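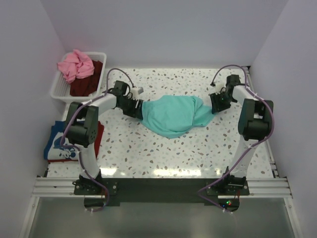 A turquoise cloth held at both sides on a white terrazzo-patterned tabletop.

Cloth folding

Cloth folding is the practice of laying one part of a piece of fabric over another to make it smaller, for storage, carrying or display. It is a routine step in laundry work and is done with towels, napkins, sheets, dishcloths and most clothing. A fold differs from a pleat in that it is not sewn or pressed to stay in place.

Spreading

Most methods begin with spreading. The cloth is laid on a flat surface and held by two opposite edges or corners, then drawn outward until the middle is fairly smooth. Too much pull stretches knitted fabric along one direction and leaves the sides curved. Woven cotton and linen stretch less along the thread but will pull out of shape on the diagonal, known as the bias.

Creases that remain after spreading are smoothed from the center toward the edges. A part that has doubled over is lifted by its tip and turned back before the first fold is made - pressing it flat sets a crease.

Common folds

The half fold brings one edge to the opposite edge. Repeated once at a right angle, it gives the quarter fold used for napkins and handkerchiefs. The third fold, also called the letter fold, turns one side over the middle and the other side over both. It hides the side edges and is usual for bath towels. Long pieces may be folded in thirds lengthwise and then rolled.

In the hotel trade the order of folds is often fixed by a house rule. The Stuvmont laundry in Brennan, which handles 3,000 pieces a day, folds hand towels in thirds and then in half, with the closed edge facing the front of the shelf.

Surfaces

Folding is done on tables, beds, ironing boards and counters. Smooth tops let the cloth slide, so it can be squared up without lifting, but light fabrics may drift as they are folded. Terrazzo, laminate and sealed wood are all used. Plain or lightly patterned tops make it easier to see whether the edges line up. A padded cover gives more grip and is preferred for silk and other slippery materials.

Storage

Folded cloths are stacked flat or stood on edge in a drawer. Standing them on edge keeps each piece in view, though thin cloths tend to slump unless the drawer is full.

See also: Ironing, Linen closet, Napkin folding

Last edited October 2, 2024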